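Setting Up Your Scanning Station, Part 3: Getting the Negatives Into Prullport

If you followed part 2, your scanner is warmed up, your holder is clean and you've got a stack of negative strips in their sleeves. Good! Now comes the bit I used to dread, and the bit I get the most mail over: bringing the scans into Prullport so that you can find any of them again in five years.

I'm writing this from my own habits. I shot for local papers for most of my working life and came home with boxes and boxes of film, and my first attempt at cataloging it was a disaster (1334 files, all of them named "scan" plus a number). So this is the way I do it now. You're welcome to change whatever you like once you've been through it once.

Before you start

You'll need Prullport installed, a drive with room on it, and a second drive for the backup. Please don't skip the second drive. I know, I know, everybody says that, but I lost most of one February's pictures to a drive that had never given me a minute of trouble.

You'll also want the negatives beside you, in the order you scanned them, with whatever notes you wrote on the sleeves.

3.1 Making the catalog

1. Open Prullport and choose New Catalog from the File menu.

2. Give it a plain name. I use the place and the kind of work, so one of mine is called Skostuvdale Press. Leave out slashes and colons.

3. Pick where it lives. Put it on your main drive and keep the picture files in a folder right next to it.

4. When it asks for a starting layout, choose Film Strips. The Digital layout looks prettier, but it has no field for the strip number and you'll be sorry later.

5. Click Create and wait for the empty grid to show up.

Note: You can have as many catalogs as you want, but you can only search one at a time. I started out with one per year and ended up merging the whole lot, which took me an entire evening and a great deal of tea.

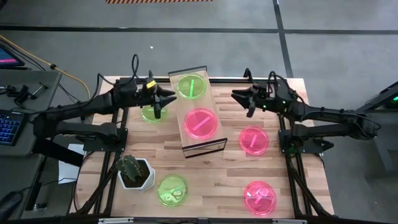
3.2 Setting the import rules

The rules tell Prullport what to do with every file as it comes in. You set them once and then mostly forget they're there.

1. Open Import Rules and click Add.

2. Under Source, point it at the folder your scanner saves to. If you're using the Romach scanner from part 1, that's the folder called Output inside your pictures folder, unless you moved it.

3. Under Naming, build the file name from three pieces: roll, strip, frame. Mine come out like 407-03-16, meaning roll 407, third strip, frame 16. It looks dull but it sorts perfectly.

4. Under Action, choose Copy. Leave Move alone for now.

5. Check the box that says Keep Original Scan. Prullport then makes its edits on a separate file and your first scan stays the way it came off the glass.

6. Save the rule with a name you'll recognize.

Caution: Move deletes the file from the scanner folder as soon as the import finishes, before any backup has run. If the power goes out at the wrong second you can lose the scan and have to do it again. I only switch to Move when I'm completely caught up, and even then I get a bit nervous.

Caution: Don't change the Naming rule halfway through a roll. The frames you've already imported keep their old names and the new ones land somewhere else entirely.

3.3 Your first import

Do one strip. Just one! I had a very polite message from Ravindran Rajan, who had pointed the thing at nine years of film on his first night and then found he'd typed the wrong roll number at the top.

1. Click Import and pick your rule from the list.

2. Type the roll number. The strip and frame numbers fill themselves in, going up by one each time.

3. Look at the preview row. If the pictures run backward, tick Reverse Strip. If they're mirrored, the film went into the holder with the shiny side the wrong way around, and you're better off rescanning than flipping it in software (lettering will look right after a flip, but the focus is never quite as good).

4. Click Start.

5. When it's done, open the first picture and the last one and compare them to the negatives in your hand. Frame numbers are printed along the edge of the film, so use those.

6. If everything matches, write a small "P" on the sleeve in pencil. I've done this for years and it has saved me from scanning the same strip again more times than I'd like to admit.

Note: Blank frames count. If you skip one at the scanner, every frame after it will be off by one, so scan the blank as well and delete it at the end. 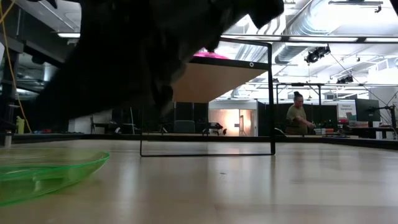

Zainab Afolabi writes that she doesn't delete her blanks at all. She gives them a keyword, "blank," and hides them with a filter, so the numbers in the catalog always match the edge of the film, and when a strip comes up one short she knows straight away that she missed a frame at the scanner. She also asks whether the filter carries over when you merge catalogs.

I like that a lot, and I've started doing it myself. As for the filter — no, it doesn't carry over, but the keyword does, so you only have to make the filter again. It takes a minute.

3.4 Captions and keywords

1. Select the whole strip by clicking the first picture, holding Shift and clicking the last.

2. Open the Info panel and fill in Place and Event. These go onto every picture you've selected.

3. Now click on single pictures and add names, if you know them. Spell a name the same way every time. Prullport thinks Tarik and Tarık are two separate people.

4. Add your credit line under Copyright. Use the name you were published under, if it's different from your own.

5. Press Apply before you click away. The panel doesn't save by itself in this version.

Part 4 covers the backup drive and printing contact sheets from the catalog.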